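Sorting the card boxes

Apr 28, 2021
Posted by Mathew

I finally did something about the game shelf. It had been bothering me since December, when one of the bigger boxes split down a corner and a pile of cards slid behind the radiator. I got most of them out with a ruler. The rest needed the vacuum hose with a sock over the end.

The main problem was the baggies. I had been keeping every deck in a zip bag, and the bags went back in the box in whatever order they came off the table. Setup for a long game could take half an hour, and most of that was opening bags to see what was in them. I tried rubber bands for a while too, but they leave a dent in the edge of the cards and they go brittle. Don't use rubber bands.

So the cards are going into wooden organizers now. The kind I like is thin plywood, cut flat, and you put it together with tabs and slots. It goes together dry, but I run a little wood glue along the joints and leave it overnight with a couple of heavy books on top. A few tabs stick out slightly past the panel when you're done. You can sand them flush if it bothers you. I did two and stopped.

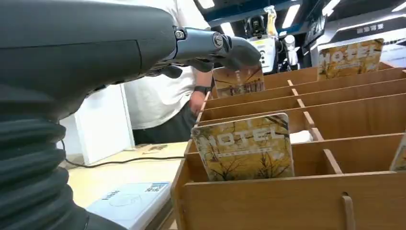 Standing the cards up makes more difference than I expected. When they lie flat you have to lift out the whole stack to find one. Upright, with the title along the top, you can read it from where you're standing and pull the one you want. The hotel cards are easy this way because the word is big and up at the top. The ones with small titles are slower, and I may make dividers for those out of old cereal boxes.

I looked at two ready-made options first. Wosinier had a nice one but the slots were too tight for sleeved cards. Holtari makes a taller version that would not fit under my shelf, which has 16 inches of clearance once you allow for the lip. If you sleeve your cards, measure a sleeved one before you order anything. Sleeves add a bit to the width and a lot to the thickness of a stack.

I haven't settled on an order yet. Alphabetical is simple but it puts things together that never get used together. Sorting by type works better during a game, so places go with places and events with events. The cards I use all the time are going in the front row and the expansion stuff can live at the back.

Still to do: the tokens, which are in a Flodine cookie tin, and the rule books, which are just in a heap. I also have three empty boxes that I don't need anymore and can't seem to throw out. They're on top of the wardrobe for now.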